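Home | Units | Student Work | Contact

Wiping Down: Does a Cleaning Routine Survive Contact with a Real Table?
Group report, Danica Polák, Matěj Oravec and Xinyi Su

3. Method

The Dunora guide we were assigned claims that any shared table can be reset in 2 minutes with a spray and one cloth. We had doubts. The guide assumes a bare, hard surface, and the tables in our corridor have fabric on them. Spraying cleaner on fabric and rubbing it is a good way to move a stain to a new spot.

We kept the kit to what the guide lists: a spray bottle and a yellow cloth. The cloth was to be folded lengthwise into a band, with a fresh side turned out for each pass. Lauri Lindqvist argued for two cloths and was outvoted, wrongly in my view (Danica).

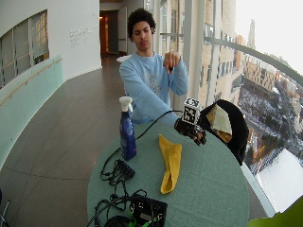
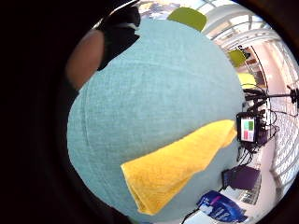
Figure 2. The yellow cloth on blue-green fabric, in both views.

4. What we found

The folding instruction is the weakest part of the guide. A crumpled cloth picks up crumbs well enough, and refolding it between passes ate most of the time saved. Matěj disagrees and thinks we were simply slow at it.

The second problem is clutter. The guide has a single line on clearing the surface first, as if that were free. Cords, bags and jackets all have to go somewhere, and in a corridor the somewhere is usually the floor. None of our timings include this step - they should have.

We also can't say much about hygiene. "Looks clean" was our only measure, judged by whoever was standing closest. Gülizar Güler's feedback in April made the same point, and we have no answer to it beyond agreeing.

Related reports
- Irkov: storage in shared kitchens
- Who folds the towels? A Hamimora survey
- Packing a bag in the wrong order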